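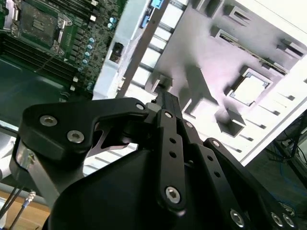
OK so the Potdale business park tender is finally out and I have been waiting on this one since before my kid could walk. Thread, sorry, it's a bit long!

They want proposals for the access road and drainage on the north side (the Clatell end, where the old feed store was). Just the design work for now, the building contract comes later. Two separate lots, and you can bid on one or both.

If you only read one page, read the site visit page. You have to sign up 48 hours ahead and they'll only let in 2 people per firm. I missed that line on the last one and had to bid off a map, never again.
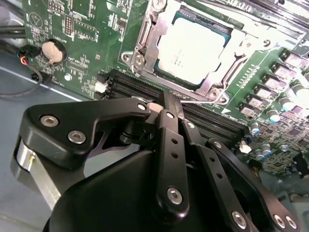
Cornel Avram
Estimator, Rakon Civil

The reference number is 1421 and it has to go in the subject line of your email. Mine went to a general inbox once without it and I got a very polite note a week after closing.

Someone asked if Owusu is bidding. No idea! They did the soil report, so I'd guess they have to sit this one out, but check the conflict section, it's on the back pages with the insurance stuff.

Fees go in a separate file from the technical part. Please don't put your price in the cover letter, I've seen good small firms get tossed for that and it hurts to watch.

Also the drainage drawings in the pack are the old set, the ones with the pond on the wrong side of the road. I wrote in to ask for the new ones and I'll post here when I hear back.

Going after the drainage lot myself, so if you're a small surveyor near Potdale with some time in May, my messages are open.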